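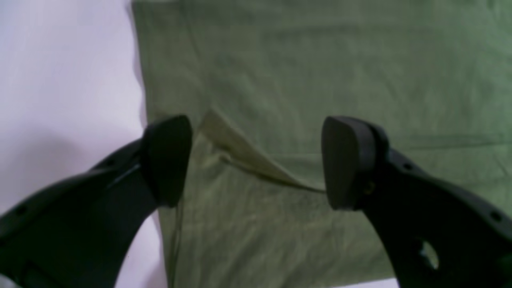 Work on the motor launch Ferrand has gone along nicely since our last report, and Rosine Hamel and I are very grateful to the Wornell fund for its patience over the winter. She was built in 1937 and her hull is now sound right down to the keel. The saloon comes next, and we've settled on a muted olive green for the cushions, very near the shade of the soft cloth with its corner pinched up, though in something tougher.

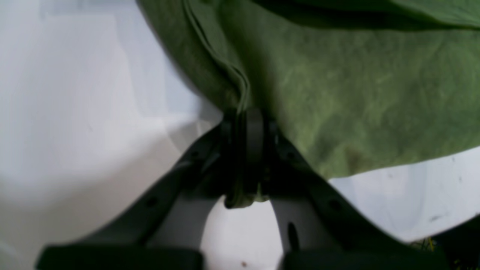

The engine, fitted in 1980, is still at Dritbridge waiting on a gasket set, so sea trials have slipped to December. Meanwhile the Trelley yard has let us keep our berth at the old rate - very kind of them. We've spent nearly 50 per cent of the grant. Blandine is pricing covers for the wheelhouse seats, and she'd like a raised seam along the fold, much like the thin ridge on the green fabric, only double stitched. Her quotes will follow with the next claim.

Blandine Collet and Rosine Hamel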